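4.3 Open-day deployment

The third evaluation took place outside the lab, if a folding table forty feet from the lab counts as outside. Each May the Kesville engineering building opens its doors to the public, and in a weak moment the second author had agreed that the Flurell controller would be on show from ten in the morning. Visitors would choose a starting pose for a block, the controller would plan a grasp, and we would log the result. The plan was approved on a Monday by people who would not be standing at the table.

All public trials ran in simulation. Our reasons were partly scientific (identical physics for every visitor, exact resets, no drift in calibration) and partly to do with the building's insurance. The display showed the same close view that the planner's own developers use, fixed near the wrist, with the hand drawn in plain shading against a flat floor and a black background. We had intended to add a more cheerful environment. Siobhán Ó Briain, who ran the table, argued that visitors would then ask about the environment, and she was right to the extent that they asked about the black background instead.

Over the day we recorded 388 trials. Of these, 71 were removed before analysis under the rules in Section 3.2, nearly all because the visitor pressed reset before the planner had finished. A timeout of 2 seconds, which feels brisk to a graduate student, is evidently a geological age to a nine-year-old. We did not lengthen or shorten it during the day, although we were invited to do both.
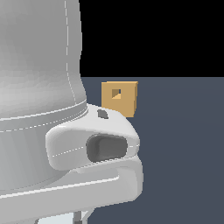

The remaining trials differ from the lab set in ways we ought to have expected. Our own starting poses, drawn from the uniform sampler inherited from the Spahić benchmark, spread the block politely over the workspace. Visitors did nothing of the kind. They put the block as far away as the slider allowed, or directly beneath the hand, or at whatever angle they judged most insulting to it. One retired machinist spent a good part of the lunch hour searching for a pose that would make the planner fail, found it, and wrote it on the back of his program for us. It has since been added to the regression suite under the name "lunch."

Two findings seem worth reporting. First, the planner degraded gently with distance but badly with yaw, a pattern that the uniform sampler had hidden by averaging over it. Poses close to the decision boundary between two candidate grasps caused the planner to switch back and forth until time ran out. Visitors described this as "thinking." We had been calling it "deliberation" in earlier drafts and have now stopped.

Second, people's opinion of the system had little to do with whether it succeeded. The short comment cards suggest that a slow, hesitant grasp was rated as more intelligent than a quick one, and that a failure which happened decisively was often forgiven. We make no claim beyond this table. The cards were not a validated instrument; they were printed that morning, and one side carried a coupon for the Pradstead cafeteria. Some respondents may have been rating the soup.

The day also produced a practical lesson about logging. The demonstration build wrote its records to a buffer of 300 entries, a limit chosen long ago by the first author and never mentioned to anyone. The overflow was recovered from the display machine's own session file, which stores poses and outcomes but not intermediate plans. All trials can therefore be counted, but the switching analysis in Section 5 uses only those still in the buffer. The limit has been raised.

We would run the event again, with a larger buffer and a locked reset button. As a source of adversarial test cases it was cheaper than anything we had tried before, and the adversaries brought their own children.

Related articles
Grasp switching under short planning budgets
What uniform pose samplers leave out
Public demonstrations as field studies: a short review
The Pradstead manipulation workshop: call for papers

We use cookies to keep you signed in and to understand how readers use this site. Accept all | Manage preferences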